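Cable slack and worn fingers

Jun 1, 2021

The two-arm cell at Zidcombe has been mine to look after since we moved it upstairs. Saimi Kemppainen built the first version and left me a notebook, which covers the motors well and the grippers hardly at all. So I have been writing my own notes, and these are the ones on the hands.

Both grippers have to hold the orange piece between them without dragging it about.
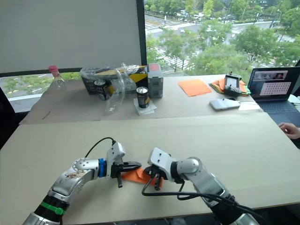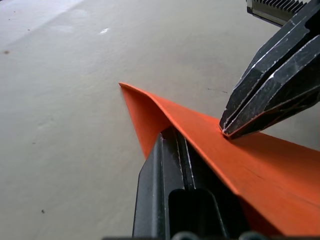 Cables

The loops at the wrist need enough slack for a full turn and no more. I had one set too short and it pulled a connector out at cycle 1,619. Now I turn each wrist by hand to both ends of its travel, with the power off, before I tie anything down.

Fingers

Scuffed edges don't bother me much. A burr does - it will snag thin material. I run a cotton bud along each edge and if it catches, I take the finger off and use a fine stone on it. Three strokes is normally enough. Wipe it afterwards.

Grip force

The old setting was 70 per cent, left over from the Sotelo job with the stiff card. I've brought it down to 40. Both sides must match, or one hand wins and the piece creeps across.

Still to do: the spare finger set from Wevitz, due in August, and a proper label for the left arm's fuse.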